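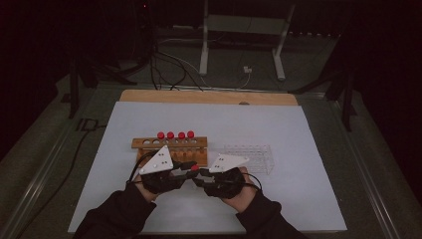

Test tube racks, wood or clear plastic: what you get for your money

4 min read

Most of the claims made for test tube racks are daft. A rack holds tubes upright. If it does that and doesn't fall over, it has earned its shelf space, and anyone charging you extra for "workflow" is charging you for a word. With that said, we stock two kinds, people keep asking which to buy, and the answer depends on what annoys you more.

The wooden rack

Ours comes from Clekavska, who have been making the same one for years and have so far resisted improving it. It is a top rail with a row of round holes over a solid base, and the sides of the tubes stay partly visible through the gaps. Red-capped tubes sit with their caps clear of the rail, so you can get finger and thumb round them, gloves or no gloves. It has some weight to it and stays where you put it when you pull a tube out one-handed.

Now the grumbles. Wood stains. The maker's leaflet says the finish is "resistant", which I'd take with a pinch of salt; my own rack picked up a purple ring in its first month and still has it. Don't put it in the dishwasher, don't leave it standing in a sink, and if your workplace has rules about surfaces that must be disinfected, stop reading here and buy the plastic. A single row also means it takes up a lot of bench for the number of tubes it holds.

The clear plastic rack

Made by Dedano, catalogue number 3406. A see-through block divided into a grid, so you can fit more tubes in less length. It rinses clean, and it doesn't mind being wiped down ten times a day.

It is also light, and an empty one will slide across a smooth board if you nudge it with a sleeve. Clear plastic on a pale surface is harder to see than you'd think, particularly in a room with poor light, and I have put a tube down beside the compartment more than once. Dedano describe it as "crystal clear for life". I'd give it until somebody uses a scouring pad. Scratches won't stop it working, but they will stop it looking like the catalogue.

Using both

Plenty of customers buy one of each, keep untouched tubes in the wood and move them across to the plastic as they go. I was ready to call this a sales trick, having seen it suggested in the Jacquet catalogue next to a bundle price. After trying it for a week in October I'll admit it's handy. Two racks that look nothing alike are hard to muddle. Two matching ones with a bit of tape on would do the same job for less, if the tape stays on.

Put them on a flat board if your table has seen better days. We don't sell a special board and you don't need one.

Before you order

Measure your tubes. Measure the outside of the tube, below the cap, and check it against the hole size on the order form. Most of our returns are racks bought by eye. A loose tube leans, a tight one gets forced, and neither is the rack's fault.

Caps are not included with either rack. Nor are tubes. We pack racks in boxes of 10 or 20 for schools, and singles go out in plain card. Unused racks can come back to us at Prandness; stained ones can't, however politely you ask.

Imtiaz Amarasinghe

Related items
Clekavska bottle brush, narrow
Jacquet push-on caps, mixed bag
Dedano draining rack, model 211
Are labelled caps worth paying for?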